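The failure log deserves better readers

Ponce, the small firm whose test kitchen I visit more often than is good for me, keeps a log of everything its robot arm gets wrong. In June the arm did 967 runs, and 300 of them went in the log. Guvano, who supply the software, put out a cheerful note about the other 667.

I have nothing against cheer. But the entry that stayed with me was a dull one. The arm let go of a bottle a little early, the software marked the job done, and the arm swung back to rest with its cables snagged round the wrist. It pulled against them for 30 seconds before a person pressed the stop button. The verdict, in full: "minor".

Minor to whom? A dropped bottle is a nuisance. A machine that drops a bottle, congratulates itself and then wrestles its own wiring has made 3 mistakes, and the last is the sort that ends with a hand in the wrong place -- usually the hand of whoever leans in to help.

Tosine, the rival outfit, stops its arms at the first odd tug. They're slow, and they lose every race at the trade show. I know which I'd stand next to while reaching for the ketchup.

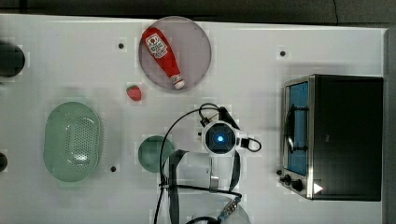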